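Home | Guides | Steaming | Baking | Spares | Contact

Your Hurnier Steamer: Section 3, Steaming Filled and Plain Buns
November 21, 2023, by the Prallwood kitchen desk

Soft, fluffy buns are one of the great joys of owning a steamer, and once you've made a batch you'll want them every weekend!

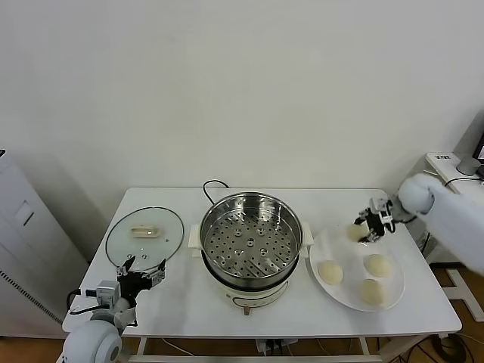 3.1 Before you start

1. Stand the steamer on a level, heat-safe surface, well away from wall cupboards (the steam will lift paint and veneer in time).
2. Fill the base with cold water up to the 70 mark on the inside wall. Do not go over it.
3. Cut a square of baking paper for each bun and have them ready beside the pot.

Note: In hard-water areas, use filtered water if you can. It keeps the heating plate lovely and bright for longer.

3.2 Shaping and resting

4. Weigh the dough into pieces of 55 g or 60 g. The smaller size is better for plain buns, and the larger gives you room for a good spoonful of filling.
5. Roll each piece under a cupped hand until the top is smooth, then set it seam side down on its paper.
6. Cover with a clean cloth and leave to rise until a gentle poke springs back slowly. A cool kitchen in April will need more patience than a warm one in summer.

3.3 Steaming

7. Plug in, turn the dial to STEAM and wait for a steady plume.
8. Lower the buns in on their papers with a good gap between them, as they swell a lot.
9. Put the lid on and set the timer for 12 minutes, or 15 if filled.
10. When it rings, switch off and leave the lid closed for a further three minutes. Lifting it early can make the tops wrinkle.

CAUTION: Steam burns. Open the lid away from your face and wear oven gloves.

CAUTION: Never let the base boil dry. If the red light flashes, unplug and let the pot cool fully before you refill it.

3.4 Flavours to try

The Trotutden basket (sold separately) adds a second layer, so you can do plain and filled together. Our favourite is the Ouali spice mix stirred through roasted squash, and it smells wonderful! For cleaning, see Section 4.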